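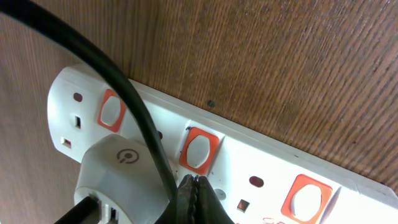
Ririx cable and outlet set – README

Maintained by Sorin Ghiță and Martim Marinho, Greritville bench. Last touched in March. Read the rules part before you record or label anything, the rest can wait.

What's in it

796 episodes, wrist camera plus joint states plus gripper width. Tasks are all small household electrics: pick up a cable, move a cable off a socket, push a plug in, pull a plug out, press a rocker switch. Power strips are mostly UK style with a switch per socket, a few without switches. Surfaces are wood, painted board and one gray mat.

Split is by strip and surface, not by episode. Don't reshuffle. Last person who did got great numbers and a model that knew one tabletop very well.

Folders

episodes/ – one folder per episode, video and a states file
labels/ – one line per segment, start, end, verb, object
rules/ – this text plus the sign-off sheet
old/ – the Thongsuk recordings, different gripper pads, don't mix in

Bench rules

1. Strip is dead during recording. Wall plug out and lying where the operator can see it. Switching off at the strip doesn't count.
2. Any episode that needs live power gets its own sheet, signed by two people before the arm is enabled. Martim or Sorin is one of them.
3. Check the cable jacket before each session. Nick, crack, flat spot – bin it. No tape.
4. Grip on the jacket only. Never on bare metal, never across plug pins.
5. Pull plugs by the body. If the policy starts pulling by the cable, stop the run and mark it unsafe_pull. Keep the episode, we want those.
6. Grip force cap is 20 N for cables, 24 N for plug bodies. The cap lives in the controller config, not in the policy. Do not raise it to get a stuck plug out, take it out by hand with the arm disabled.
7. E-stop within reach of the person watching. One person drives, one watches. Alone after hours = no arm motion, labeling only.
8. No drinks on the bench. Yes, lids too.
9. After a dropped cable, wait for the arm to stop fully before reaching in. Pause in the UI is not a stop.

Labeling rules

Label what the camera shows. Fingers shut on a cable = "grasp cable". Don't write "unplug" until the plug is seen moving out of the socket.

Rocker position: use on / off only if you can really tell from the view. Otherwise "unknown". Color of the rocker is not a state. We had a whole batch with orange switches labeled "on" becuase they were orange, had to redo it.

Socket is "empty" when the openings are visible and nothing is in it. Cable lying over a socket is "occluded", even when you can guess.

Plug with a symbol on it: note the symbol under markings, don't guess what it's plugged into at the other end. Same for lettering – partial text gets "partial", no completing words.

Cables get a color and a rank (cable_black_1, cable_black_2). Keep the rank for the whole episode. If two cables cross and you lose track, end the segment there and start a new one with a new rank.

Segments shorter than 10 frames get merged into the one before.

Known problems

– Fingers cover the bottom of the view on most grasps, so the contact point is often hidden. Use gripper width to find the close, don't eyeball it.
– Exposure drifts on white plastic. Edges of plugs and strips wash out a bit.
– Dark cable on dark wood, tracker drops it. Hand fixed for the test split, not for train.
– Zulness exports have the states one frame late. Script in rules/ shifts them, run it once. Running it twice shifts them twice.
– Some operator notes are missing from the first sessions. Not coming back.

Not for

Proof that anything is safe to run near mains. Force numbers are for our arm and our pads. If you use the set on a different gripper do your own caps and write them down somewere people will find them.

Changes and questions

Rule changes go to Sorin, label changes to Martim. Reviewed Thursday, so anything sent after that waits a week. Unsafe stuff dosen't wait – stop the arm and call one of us.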